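A Winter Season at the Old Grange Hall

December 2021

The Pelbridge Grange Hall sits two blocks off the main road, behind the feed store, and most people who drive through town never see it. It has 200 seats, a stage that is wider than it is deep, and a balcony that is closed except when the chamber of commerce rents the place. For the past three winters it has also had a folk and acoustic series, which opened again in November after a year with no live shows at all.

The first concert back was a Stostenden night. Stostenden is a string band from the north end of the county that plays old dance tunes and a few songs of its own. The band has fiddle, banjo, guitar and upright bass, with three-part singing on the slow numbers. They stood close together around two microphones and played for a little over an hour, took a break so people could get cider, and came back for a second set that was mostly waltzes. Several couples moved their chairs and danced along the side wall.

The sound in the hall is good for this kind of music. The ceiling is pressed tin and the floor is maple, so a fiddle carries to the last row without much help. Drums are harder. Bands with a full kit are asked to play quietly or to leave part of it in the van, and a few have decided to book elsewhere. The series has settled into acoustic acts for that reason, along with the fact that the stage only has two working circuits.

Tickets are sold at the door and at the hardware store counter. Seats are not numbered. Doors open 45 minutes before the music, and regulars know to bring a cushion. Masks are required inside the building this season, and the windows on the east side stay open a few inches during the show, so a sweater is a good idea too. The kitchen is serving drinks and wrapped baked goods only. The soup suppers that used to come before the concerts are on hold until spring at the earliest.

The next show belongs to Demchenko, a vocal trio that has been singing together since high school. Two of the members are sisters and the third grew up across the street from them. They learned their first songs from a church hymnal and from a box of records in the sisters' basement, and the set still leans on both. The tuning note before each song comes from a pitch pipe. Their only recording was made in a living room over one long weekend, and it sold out its first pressing of 440 copies at shows and through the mail. A second pressing is expected before the concert.

People who know the recording should expect something different on stage. The trio has added a small pump organ to about half the songs, and the tempos are slower than they were. "Mill Road," which runs under three minutes on the record, now has an extra verse and a long ending with no words.

After the holidays the hall will host Tosis, the one act in the series that plugs in. Tosis is a duo, with electric guitar on one side and pedal steel on the other, and no singing. Their pieces are long and mostly quiet. They played in the Pelbridge library two summers ago, in the reading room, and people sat on the floor between the shelves. The hall should suit them better, with room to spread out and a piano that they have asked to have tuned.

The piano is worth a note of its own. It is an upright that came with the building, and it had two dead keys in the low end for as long as anyone can remember. Both were repaired over the summer, and the hammers were replaced at the same time. Stostenden used it for one song in November and it held up well, though it is still a little bright at the top.

Parking is in the gravel lot and along the feed store fence. The lot is plowed when it snows, but the walk from the far end has no lights. The front steps have a new railing, and the ramp is around the left side, through the green door.
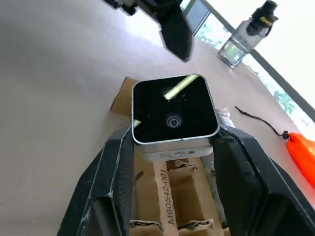 If a show is called off for weather, a note goes up on the hall door and at the hardware store by noon, and tickets already bought are good for any other night in the series. Last call at the kitchen window is at the end of intermission.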